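# Review of the Kenditz Kitchen Simulation Kit for Teaching Use

**Tilldale College, Applied Robotics Program**
**Project team:** Imani Odera, Zeeshan Jadoon, Gheorghița Munteanu
**Supervisor:** Junaid Sethi
**Submitted:** 15 October 2023

## 1. Purpose

The Applied Robotics Program has one physical arm, shared between three courses. Students in the introductory course receive very little time on it, and most of that time goes to setting up. The team was asked to review a simulation kit, Kenditz, sold by Kevus under a yearly teaching licence, and to advise whether it should be used in the second-term manipulation unit.

This report covers installation, the kitchen environment, the control tools, the camera tools and the written support. It does not compare Kenditz with other products, as the team had access to only one trial licence.

## 2. What the kit includes

The teaching licence provides a simulated kitchen, a model of a jointed arm with a gripper, a set of household objects, and a task editor. Tasks are written as short text files that name an object, a starting place and a goal. The kit also includes a recorder, which saves the joint positions and camera views from each attempt.

Kevus supplies 20 ready-made tasks. The team used these for the first part of the review and then wrote a small number of its own. Most of the supplied tasks concern moving an item between the wall shelf and the counter, which suited the unit well. The remainder involve opening drawers and were left for a later stage.

## 3. Installation

The kit was installed on the computers in the Qureshi Laboratory with help from Atif Niazi of the technical staff. The first installation took 45 minutes, including the download of the object library. Later machines were quicker, as the library could be copied across the laboratory network.

Two problems were recorded. The licence check failed on machines where the clock was set to the wrong time zone, and the error message gave no hint of this. The recorder also saved its files by default to a folder that students cannot write to. Both faults were corrected by changing settings, but a first-year student would not be expected to find either one without help.

## 4. The kitchen environment

The kitchen is a single fixed room model with a sink, a long counter, lower cabinets and a wall shelf. Objects may be placed on any flat surface through the task editor. The team found the shelf to be the most useful part of the room for teaching. It obliges students to consider the whole arm and the path of each link, as well as the final position of the gripper.

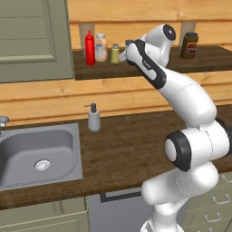 *Figure 1. The simulated arm reaching up to the wall shelf, with the sink and soap dispenser to the left.*

Objects can be set close together, and this proved a good source of exercises. A bottle standing alone is easy to approach from several directions. When jars and shakers stand on both sides of the hand, students must choose an approach that leaves the neighbouring items undisturbed. The kit reports a contact whenever the arm touches an object that is not named in the task, and this report can be included in the marking.

The level of detail is suitable for the purpose. Wood grain, labels and metal fittings are drawn well enough that camera exercises are not trivial. Small print on the models is often too coarse to read, so the kit should not be chosen for work on label reading.

## 5. Control tools

Three ways of moving the arm are offered: sliders for each joint, a target point for the hand, and a script. Each was tried by all members of the team.

The sliders are slow but useful in the first session. They show clearly how a change at the elbow carries through to the wrist. The target point is the method most students will prefer. It worked well over the counter and less well near the shelf, where the solver sometimes chose an elbow position that brought the arm close to the wall. Setting a preferred elbow angle reduced the problem.

Scripts are written in Python. The commands are short and consistently named, and a working script can be produced in one class. The team ran one of its own shelf-to-counter scripts 40 times with small changes to the starting place of the object. The object was set down inside the goal area on 37 of those runs. In the other three the gripper closed too early. The delay before closing is a fixed value in the supplied script and should be made adjustable.

## 6. Cameras and viewpoints

The kit allows any number of fixed cameras to be added, although the speed of the simulation falls as more are used. With two cameras the laboratory computers ran smoothly.
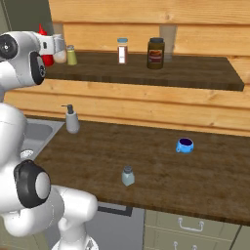 Camera placement deserves its own exercise in the unit. The supplied task notes use one default view, and students may assume that one view is enough. In the view shown with this section, the blue mug on the right half of the counter is clear, handle included, while the red bottle on the shelf is partly hidden behind the upper link of the arm. A student relying on that camera could plan for the mug with some confidence, but would need a second position before planning for the bottle. The team suggests that students be asked to place a camera of their own and to state in writing which objects it can and cannot see.

Camera settings are not saved with the task file. They must be exported separately, and work was lost on one occasion before this was understood.

## 7. Written support

The user guide is clear on control and weak on recording. The meaning of several columns in the saved data is not explained. Kevus answered two of the team's three questions by email, and both answers were helpful. The third, on the time stamps used by the recorder, was still open when this report was submitted.

## 8. Recommendations

The team recommends that the program take out the teaching licence for one year, with the following conditions:

- The technical staff should prepare one corrected installation and copy it to all laboratory machines before December.
- The shelf tasks should be used first, with the drawer tasks held back until they have been tested.
- A one-page guide to the recorder should be written by the program, including the export of camera settings.
- Each student should still complete at least one session on the physical arm. The team did not test whether scripts written in Kenditz carry over to it.

The task files and the contact reports from the team's own runs are stored on the Qureshi Laboratory drive and may be requested from the supervisor.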